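How to budget for your first hand-held gripper kit

Posted 3/15/22 by Noeline Whitelaw
Filed under: Planning and buying

I've had a few emails asking what it costs to get started with hand-held grippers for home tasks, so I'm writing up how I do the sums. Grab a cuppa and a spreadsheet (paper is fine too!).

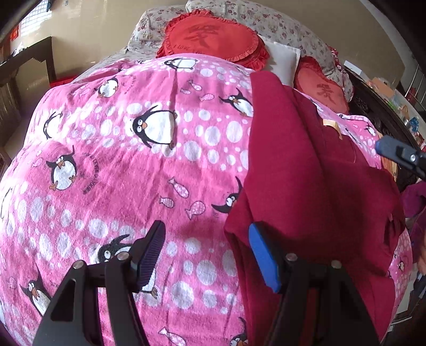
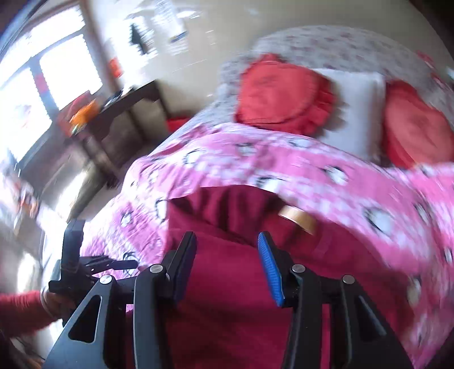
Bedroom work, red cloth and pink bedding.

Step 1. Write down the jobs before you look at any prices. I mean really write them down, room by room. Darcy Quinlan and I skipped this in October and ended up with a lovely bench stand from Stellberg that has never left its box. If your list is mostly fabric, you want wide jaws and grippy pads. If it's mostly jars and cutlery, you can get away with something smaller.

Step 2. Decide between one gripper and a pair. Folding anything bigger than a tea towel is a two-handed job, so I'd budget for two from the start. The Bovado ones we priced were $452 each, and buying the second one later meant paying freight twice. Ouch.

Step 3. Add the bits that wear out. Finger pads are the big one. We allow 9 spare sets for a season, and I order them all in the same colour so I'm not hunting through the drawer. Put screws on the list as well, plus a driver that fits them properly.

Step 4. Cost your people. This is where my first budget fell over. A gripper gets heavy on the wrist, and I plan for 30 minutes at a go and then a swap, so you're paying for two people even when one is sitting down. Put travel in here too if you're working in other people's homes.

Step 5. Get at least two quotes, and ask each supplier how long they'll keep stocking parts. Liem took 19 days to get back to me, but their answer was the most detailed, and I've gone back to them since.

Step 6. Leave some slack. I keep over a tenth of the total aside and try very hard not to look at it.

If you're stuck between two models, ask to borrow one for an afternoon and use it on your own washing pile. Curdale let us do that and only charged return postage. I'll put my spreadsheet up once I've tidied the freight tab, which is a bit of a dog's breakfast at the moment.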